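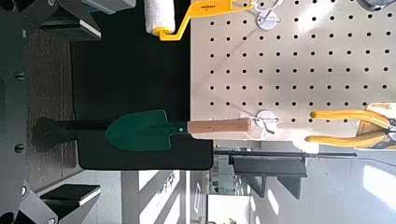
7.4 Grip fault 17 during tool hang-up

Fault 17 means the Cirna gripper lost its hold before the tool was on the hook. The arm stops where it is.

1. Press Stop. Do not reach under the tool.
2. Support the tool by its handle -- not the blade -- and select Open.
3. Check both finger pads for wear or dirt.
4. Set grip force back to 163 and run the hang-up at slow speed.

CAUTION: The fingers can close again up to 2 seconds after Stop.

If the fault returns, log it and call Zaid Najjar at Pistholm.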